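3.2 Litter trays and the daily round

Tray cleaning took up more of the working day at Jandov than any other single task, and the records kept there are the fullest we have. The shelter held 46 trays in use during the study period. Each was due to be scooped twice a day and emptied completely once a week. The smaller house at Rana followed the same pattern but left the evening scoop to whoever closed up, and its sheets have gaps for most of October.

All trays at Jandov were of the open kind. Staff had tried hooded trays before the study and gave them up, as the hoods were slow to take off and some cats would not go in. The open tray has a wide rim and, in the pattern bought most recently, a slotted panel at one end where the cat steps out. The slots are meant to catch grains carried on the paws (Figure 4).
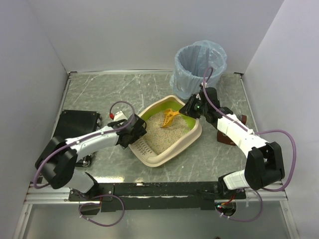 Figure 4. Open litter tray with slotted step panel and scoop.

The litter was a fine granular mix bought in sacks from Gurnik. It was poured to the depth of two fingers and levelled with the back of the scoop. Staff at both houses said that a shallower bed saved litter but let the clumps stick to the floor of the tray, and that scraping them off took longer than the saving was worth. We did not test this. The sheets do show that trays marked "stuck" took more time than the others, but only 100 entries carry any such mark, and the marking was left to the judgement of the person on duty.

Scoops were hung on a hook by each row of trays. At the start of the study there were two kinds in use, one with round holes and one with long slots. The round-holed scoops held back more clean litter and had to be shaken for longer. They were taken out of use after the first fortnight, so all later timings refer to slotted scoops.

3.3 Small repairs

Some time on the round went on small repairs, mostly loose cage latches and hinges on the tray shelves. These were entered on the same sheet as the cleaning under "other". A small cutting tool was kept with the supplies for this purpose.

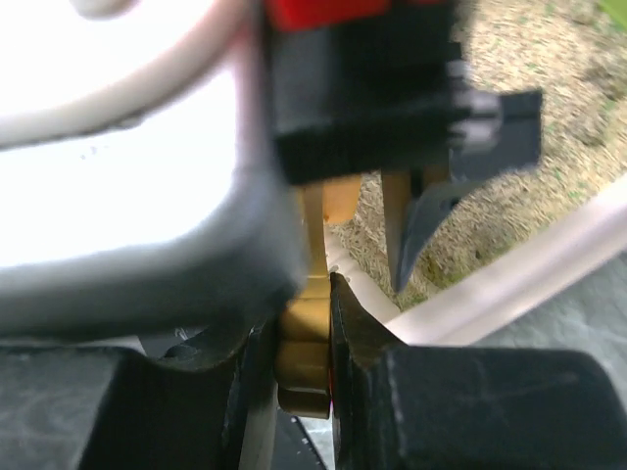

This page was last changed on 24 April 2025.

Repairs were left out of the cleaning times wherever the sheet allowed it. In a few entries the two were written down as one figure, and these have been dropped. After this, 469 entries remained for Jandov and 200 for Rana.

3.4 Waste

Waste from the trays went straight into a lined bin that was moved along the row with the person scooping. An earlier practice at Rana was to collect the clumps in a bucket and tip the bucket into the bin at the end. This meant handling the waste twice, and the bucket itself then had to be washed. The Ploltlow guidance sheet, which both houses had on the wall, advises keeping the bin within arm's reach of the tray and folding the bag well down over the rim so that it does not slip in when something heavy is dropped.

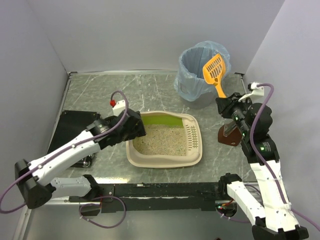

Bags were changed when half full, as a full bag of used litter is hard to lift and liable to split. At Jandov this came to two bags on an ordinary day and more on the day of the weekly emptying. The bags were tied at once and taken to the outside store before the next row was begun. Rana had no outside store, and tied bags stood in the back passage until collection, which the staff there named as the main cause of complaints about smell.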